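Newsletter, software corner

Bineck 7 is out, and the wrist view finally pulls its weight

We tagged the new release of Bineck on 2025-02-15, and I have been looking forward to writing this item for weeks. Bineck, for those who joined the list since December, is our perception and grasp planning layer. It sits between the raw camera streams and the Trodia controller and answers two questions all day long: what is in front of the gripper, and how should we go in? Until now it answered the first one mostly from the head camera and treated the wrist camera as a tiebreaker. In this release the wrist camera gets a full vote, and the difference in how the arm moves on the last stretch of an approach is lovely to watch.

The big change is the self mask. A wrist camera always has its own fingers in view, and the old code dealt with that by blanking a fixed block at the bottom of the image. Easy, but it threw away a lot of good pixels, and it was wrong as soon as the fingers opened. Now we render the finger model from the joint readings for every image and mask only what the fingers really cover. The renderer came out of Pelliter, our simulation tool, almost unchanged (I love it when that happens). On the sink counter, the mask leaves us the drawer pulls on one side and the cabinet doors on the other, and the surface fitter has much more to hold on to.

The second change is for shiny things. Kitchens and washrooms are full of steel, chrome and glossy plastic, and our depth estimates used to fall apart on them. A streak of glare looks like a hard edge to the old edge finder, so it would happily split one housing into two objects and then plan a path toward the gap between them! Bineck 7 compares neighboring views as the arm moves. A real edge stays put on the surface and a reflection slides across it, so after a few views the planner can give the sliding ones a low weight. It's a simple idea and an old one, but getting it to run inside the control loop took most of the winter.

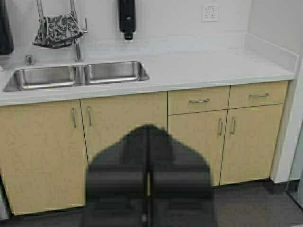
Wrist views from the counter work, cabinets in one and the towel dispenser in the other.

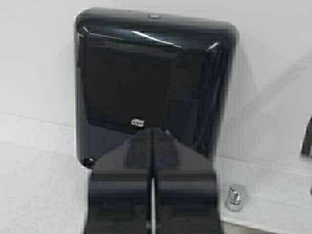 Ackah, who read a draft of this item, asked whether any of it helps when the fingers hide the very spot the arm is heading for, and said that in such cases a better mask is only a more accurate way of seeing nothing. It's a fair point. The mask does not bring back hidden pixels. What we do now is keep a short memory of the surface from earlier in the approach and carry it forward, with the confidence dropping as it ages. Once it drops below the limit, the planner asks for a small sideways move to get a fresh look before it commits. The limit is set in the config under approach memory, and I would leave it alone until you have watched a few runs.

For testing we replayed 722 saved approaches through the old and new planners. The old one asked for a full stop and replan on 43 of them where the new one carried on without asking. We still have to go through those by hand and decide which ones deserved a stop, so please don't read that as a score yet. The replay tool itself is in the release, and it now takes up to 2,000 approaches in a single batch. It also finally shows the mask drawn over the camera image, with the planned path on top, and you can step through it with the arrow keys. I have lost whole afternoons to this.

A few notes before you upgrade. The mask needs the new finger model files, and the installer will not fetch them if you have local edits in the models folder, so move those out first. If you changed your finger pads, measure them again and update the pad thickness, or the mask will come up thin along the inner faces and the planner will start seeing a mystery object that follows the arm everywhere. Trodia users need to turn on joint time stamps. Without them the mask lags behind fast moves.

Cloth is still hard. The fitter wants flat faces and clean curves, and a soft bundle gives it neither, so for now loose fabric is marked as keep clear and the arm goes around. We have a branch that tries something smarter, and if you have saved runs with towels or rags in them we would be very glad to have a copy. Send them to the usual drop folder with the joint logs included.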